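Unit 2: Demonstration by Remote Control

2.1 Field driving
Each student drives the Rultik rover by remote control across the Trarnadell plot. The onboard log records steering and speed commands with the camera stream. Hold a steady heading over broken soil and keep well clear of the two tall trees – their shadows are to be treated as obstacles in the first session.

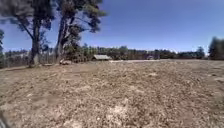 2.2 Submitting demonstrations
Upload runs to the Orno server. The course set holds 547 demonstrations; runs shorter than 100 commands are not accepted. Required reading: Charbonneau manual, chapter 2.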